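Subject: Re: [vachon-neighbors] Lot 29 and the gate business

Hi all,

Maëlle Perron wrote:
> Does anybody know what happened at the Vachon Street lot last night? I
> heard shouting by the gate and then a police car. My sister says it was
> the parking attendant again.

Maëlle, I was there for the tail end of it! I was walking back from Mendent with my groceries (63 dollars for two bags, don't get me started) and a man in a gray van was yelling at the attendant because his monthly pass wouldn't open the gate. He said he'd paid and he was going in no matter what. Then he got out and shoved the poor kid against the booth.

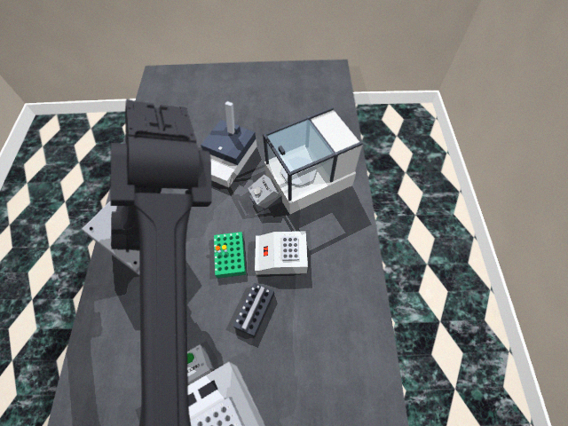

Balance on the lab table

Two guys from the Jemetti bakery came running over and stood between them until the officers showed up. The kid was shaken but on his feet, and he told me he didn't want an ambulance. The driver was still arguing when I left, so I can't tell you if he got arrested or just a ticket. If anyone hears, please post it.

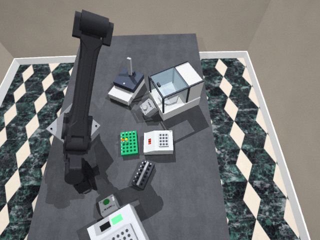 What bugs me is that Lindeo, the company running the lot, has had one person alone in that booth every evening since January. I called them this morning and sat on hold for 30 minutes, and all I got was a complaint number, 3496. If you saw anything, call and give them that number so it all ends up in the same place. I'm also writing to the city about better lighting over there, and I'll send my draft around tonight after supper.

Joan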